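Dye bench notebook, December, started 7:40 am

Second go at the madder bath and I am so pleased with it! Last time the wool came out a sad brick colour and I blamed the roots, but I'm now fairly sure it was the heat. Kept it well under a simmer the whole way this time, pot on the small ring, lid off, and the red just kept getting deeper.

Notes before I forget them. Dry fibre was 248 g of the Gagnon two-ply, scoured last night and left to soak in the grey tub. Alum at the usual strength, no cream of tartar (we were out, and I wanted to see what difference it made). Madder was the Ninimska chopped root, not the powder. The chopped stuff is such a joy to strain compared with the powder, which gets into everything and leaves freckles on the yarn.

Bath went on at 9, fibre in at 10:15, off the heat just after noon. Left it to cool in the pot with the skeins still under. Rinse water had a bit of orange in it for the first two changes and then ran clear, which is miles better than the last batch.

Colour: a proper warm red, somewhere between tomato and rust, with hardly any brown in it. The 5 g test skein from Clutano (the superwash) went even brighter, nearly coral. I'd love to see a whole jumper in that!

To try next: a pinch of chalk in the bath, as our tap water is soft, and a longer soak before heating. Also want to overdye one of the pale skeins with weld and see if we get a decent orange. Exhaust bath is in the lidded bucket under the sink, please don't tip it out.

Strainers: any with small holes will do for the chopped root, with muslin laid inside. Label the dye ones and keep them well away from anything used for food.
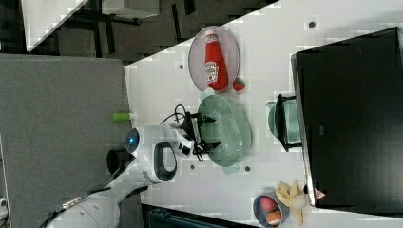

Came in after lunch to a note in the margin from the afternoon bench, saying the chalk is worth doing but go gently, because too much pushed their last madder towards purple and it never came back. They'd also like the exhaust bath for the Wevel linen, if there's any colour left in it. Fine by me! I've put a tag on the bucket. Lightfast strips are cut and taped in the north window, half covered with card.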